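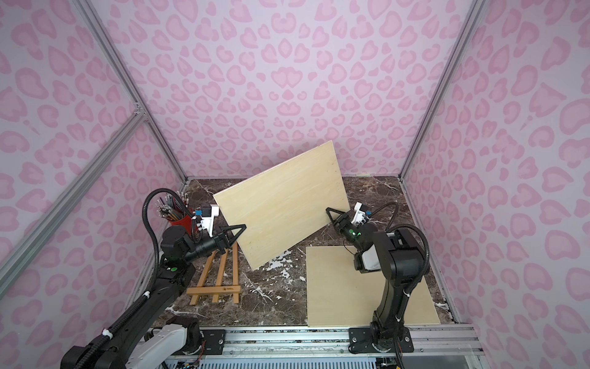

Okay, peel and stick wallpaper people, I need you. We're in a rental in Stiltolside, upstairs unit, and the powder room is the saddest beige you ever saw. The landlord (Malhotra Property, if anybody else here rents from them) says I can put up whatever I want as long as it comes down clean. I have been going back and forth for weeks between something safe and something loud, and I am very close to going with loud. I mean pink leopard spots on pale lavender, two shades of pink, the spots kind of rounded so they almost read as little hearts. My husband says it will feel like being inside a makeup bag. I say that's the point! The room has no window and one light over the mirror. Has anybody done a print like that on all four walls in a tiny room, and did you still like it after six months? Also, is the removable stuff really removable?
Posted by beigebegone

Reply from tallulah_k
DO IT. Powder rooms are for exactly this. You're in there three minutes at a time, and so are your guests. I did a huge banana leaf in mine and I still grin when I wash my hands.

Reply from plumbline
I'd go slow on this. I've pulled down a lot of wallpaper, my own and other people's, and animal prints are the ones folks get tired of fastest. The small spots are busy. In a room with one light you're going to see every seam too, and the pattern match on spots is a pain because your eye goes right to a spot that's been chopped in half.
If you love it, do the wall behind the toilet and paint the other three in the lavender. You get the joke and you can still breathe.

Reply from beigebegone
Plumbline, I knew somebody would say accent wall, haha. I've never really liked an accent wall in a small room. It always looks to me like the person ran out of paper. But the seam thing is a fair point and I hadn't thought about the light.

Reply from mrs_oddsocks
Gonna disagree with plumbline about spots being hard to match. Stripes are hard. Plaid is murder. Spots are forgiving as long as your repeat is short, and if you're off by a hair only you will know. I did a Dalmatian print in a closet and I was off by a lot by the third strip and not one guest has mentioned it. (It is a closet. But still.)

What you want to check is the paint underneath. What finish is it? Flat paint and peel and stick are not friends. It either falls off in the night or takes the paint with it.

Reply from beigebegone
Ooh. I think it's eggshell? It has a tiny bit of shine if I put my phone flashlight on it sideways. No idea when it was painted, we moved in last March and it wasn't fresh then.

Reply from mrs_oddsocks
Eggshell is usually okay. Wash it with dish soap, rinse, let it dry overnight, and put a scrap up behind the door where it doesn't matter. Leave it a week or two. Peel it off slow and low, back against itself, and see what comes with it.

Reply from Hemant Maurya
Hi, long time reader. I hung the Husell removable in two rooms and the Ustent in one, so maybe this helps.

Husell is thicker and hides bumps better, but it stretches when you pull on it, and if you stretch one strip your pattern will drift by the time you reach the floor. Ustent is thin and stays true, but every speck on the wall shows through it. I had a grain of something under a strip at eye level and I stared at it for a year.

For a bathroom I would pick the thinner one and do the wall prep properly. Sand the bumps, 400 grit is too fine for this, go coarser first and finish with it only if you want. Wipe twice. My rolls came off clean except around the outlet, where I had pressed hard and lost a patch of paint the size of a playing card.

Reply from plumbline
Hemant is right about the stretch. It's the number one mistake. People yank the backing off the whole strip at once and end up wearing it. Peel a foot, stick a foot.

But I want to say something about "removable." It's removable when it's young. The stuff I see after four or five years in a steamy room comes off in confetti. If you plan to stay a while, ask yourself who's going to be up there with a hair dryer and a plastic scraper.

Reply from tallulah_k
It's a powder room, there's no shower! What steam?

Reply from plumbline
Okay, fair, I was picturing a full bath. I take back the steam. I do not take back the confetti.

Reply from gus_in_the_attic
Unpopular opinion, skip the paper and stencil it. You cut a couple of spot shapes out of a sheet of mylar, paint the lavender base, and dab the pinks on with a sponge. Total cost me nearly 100 bucks for a bigger room than yours, and when you move you just roll a coat of primer over it. No seams, no glue, no bubbles. And you can make the spots bigger up top and smaller down low, or whatever you like.

Reply from mrs_oddsocks
Gus, with love, that's a month of evenings.

Reply from gus_in_the_attic
It was two weekends and a podcast. I'll admit my wrist was toast.

Reply from beigebegone
I love this idea and I also know myself. I'd get one wall done and we'd have an accent wall after all.

Question for whoever knows — what do I do at the ceiling? The line up there is NOT straight. It's an old house and it dips toward the door. With leopard spots will you see it?

Reply from Hemant Maurya
Less than with any other pattern, in my opinion. Don't follow the ceiling. Use a level for your first strip, leave two extra inches at the top, then trim with a fresh blade against a wide putty knife. Change the blade every couple of strips. A dull one will chew the vinyl and you'll get little teeth along the edge.

Start in the corner people see last. In a powder room that's usually the one behind the door. Your mismatch will land there and you can forget it.

Reply from plumbline
And snap the blades off into a jar, please. I found one in my sock once.

Reply from nightowl_renter
Can I throw in a vote on color? We had hot pink in our entry and under a warm bulb it turned kind of salmon, and the lavender would probably go gray on you. Swap the bulb before you decide anything. Ours went from "cough syrup" to really pretty with one new bulb. I took the sample up and down to the room like a crazy person, morning and night, for days.

Reply from tallulah_k
Yes to this!! And brass. Put a brass mirror in there and it looks like you meant it. Black fixtures with pink leopard get a bit teen bedroom for me.

Reply from nightowl_renter
See, I'd go black. Brass and pink is everywhere right now and I'm kind of done with it. Black frame, black towel ring, plain white towel.

Reply from tallulah_k
We can't be friends anymore.

Reply from beigebegone
2022-11-15 update for everybody! I ordered samples from both Husell and Ustent, washed the wall behind the door, and swapped the bulb. The bulb alone was kind of shocking, I may owe the beige a small apology (it's still going). Husband has been shown the comments and has moved from "makeup bag" to "well, it's a small room," so I'm calling that a yes.

Four walls, thin paper, first strip behind the door. Mirror is undecided and I'm not reading any more mirror opinions until after the holidays.

Reply from mrs_oddsocks
Get one more roll than the calculator says. Same batch number. Please trust me on the batch number.

Reply from gus_in_the_attic
Stencil offer stands. I still have the sponge.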